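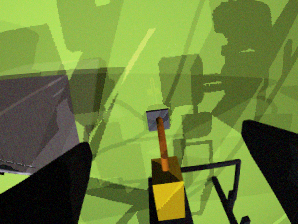
Week 2: Warping up and why we wind it twice

Right, if you missed Tuesday because of the trains, don't panic, we only got as far as tying on and most people hadn't finished that either. These notes cover what I said in the first half and a few things I meant to say and forgot. Bring them to the studio, and please write on them.

Where we left off

Everyone should have a sample plan by now: width, length, sett, and the yarn you've chosen. If your plan still says "something blue" in the yarn box, come and see me before we start, as the cones go quickly and the good linen goes first. We're all making the same basic thing, a plain weave and twill sampler, so that when yours goes wrong we can lay it next to your neighbour's and work out where.

How many ends?

Width times ends per inch, plus your selvedges. That really is it. The class sampler comes to 296 ends, and I'd like you all to stick to that number even if you've woven before, because the threading chart at the back is written for it. I know a couple of you want to go wider. You can go as wide as you like in the spring!

For anyone who's curious about the other end of the scale, the big coverlet I passed round has 2682 ends in it, and I wound every one of them on a mill in my mother's hallway over a very wet fortnight. It's the one with the green border and the mistake near the hem. I found the mistake after I'd cut it off the loom.

Winding the warp

Measure out a guide thread first, in a colour you'd never use in the piece, and tie it round the pegs until it's the right length. Then follow it with your real yarn. Make the cross between the top two pegs, over and under going out, under and over coming back. If you lose the cross you've lost the order of your threads, and you'll be sitting on the floor with a bundle of knitting wool and a bad temper (ask me how I know).

Keep the tension even. It doesn't need to be tight. Beginners nearly always pull harder as they get tired, so the last few inches of the warp come out shorter than the first, and then you get that baggy edge. Stop for a cup of tea halfway. Count in groups with a bit of cotton looped round each group and you won't have to start again when somebody talks to you.

Tie the cross in four places before you take anything off the board. Then tie the choke ties, nice and firm, every yard or so. Then chain it off.

Why I make you wind it twice

Your first warp this week is a practice one in the cheap cotton. Yes, I know. Every year I get the faces. But winding is a thing your arms learn, and the second one always comes out better, and it takes half the time. Bradley Dunmore taught me this way at Pritstead, years ago now, and I sulked all the way through it, and I've used his method ever since. He also made us unpick things in silence, and I've dropped that bit.

A word on yarn

The studio cotton is from Altel and it's perfectly decent, a bit hairy in the darker shades. The linen is Paralow, bought in before the summer, and there's no more of it until at least the end of September, so please weigh what you take and write it in the book. Linen has no stretch in it at all. If you wind it unevenly it will stay uneven and no amount of fiddling at the loom will sort it out. Wool forgives you nearly everything, and if you're nervous, choose wool.

Don't mix fibres in the warp yet. In the weft you can do what you want, and I'd love to see some daft choices in there.

Reading for next time

The chapter on drafting in the Echevarría booklet, the photocopied one with the orange cover. Skip the pages on tie-up unless you're feeling keen, the diagrams have come out very faint and I'm going to redraw them on the board anyway. Do have a go at the exercise where you colour in the squares. It looks like something for a rainy afternoon at primary school, but drafts stop being frightening once you've filled one in yourself.

For the jacquard people: I mentioned a repeat of 1024 hooks and a few of you looked rather pale. That's for the mill visit only. You won't be asked to design for it this term.

To bring

Small sharp scissors, a threading hook if you own one, masking tape, your sample plan, and an old pillowcase to carry the warp home in. Carrier bags snag.

Studio's open from nine if you want to get a board by the window.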